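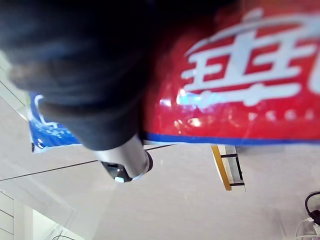
Manuseio automatizado de embalagens

O manuseio automatizado de embalagens é o uso de garras robóticas para pegar, separar e transferir produtos embalados. Embalagens plásticas brilhantes, como a vermelha junto à garra, produzem reflexos que dificultam a leitura de textos impressos.

Efeitos no trabalho

Na unidade da Naruvham em Lagos, 3 postos de separação manual passaram em abril à supervisão de células. Os operadores tratam exceções e repõem material; a coordenadora Angeliki Nikolaidis registrou 125 horas de formação.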